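Your questions about mouthguards and night guards

I get asked the same things at the Tretthorpe practice every week, so I've put my answers in one place. If yours is missing, ring Hilia at the front desk number and I'll add it!

Do I really need one if I only grind a bit?

Maybe not. I'd want to look at your back teeth first. If you wake up with a sore jaw or a dull headache by your temples, mention it at your check-up (even if it comes and goes).

Can I just buy one from the chemist?

You can, and plenty of people do. The boil-and-bite sort is fine for a short spell, but I find they're bulky and people end up spitting them out at three in the morning. A fitted one is a lot comfier. 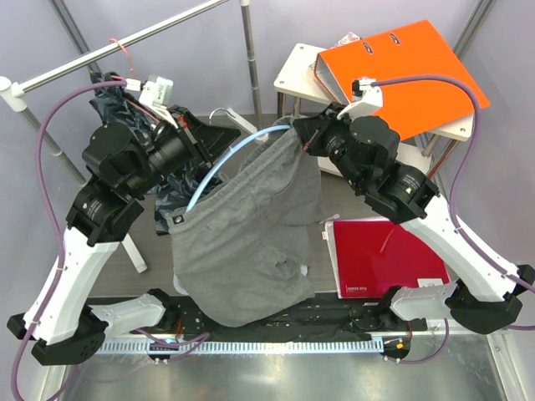 How do I clean it?

Cool water, a soft brush and a drop of washing-up liquid. Please don't use hot water, it'll warp! I'd skip toothpaste too, as it can scratch the surface. Let it dry before it goes back in its box.

Will it stop me grinding?

Probably not, I'm afraid. It takes the wear so your teeth don't have to.

My child plays hockey. Is a night guard all right for that?

No, they're different things. Sports guards are thicker and made to soften a knock. Bring the old one along and I'll check whether it still fits, especially if new teeth are coming through.

When can I drop mine in for a check?

Monday mornings are quietest.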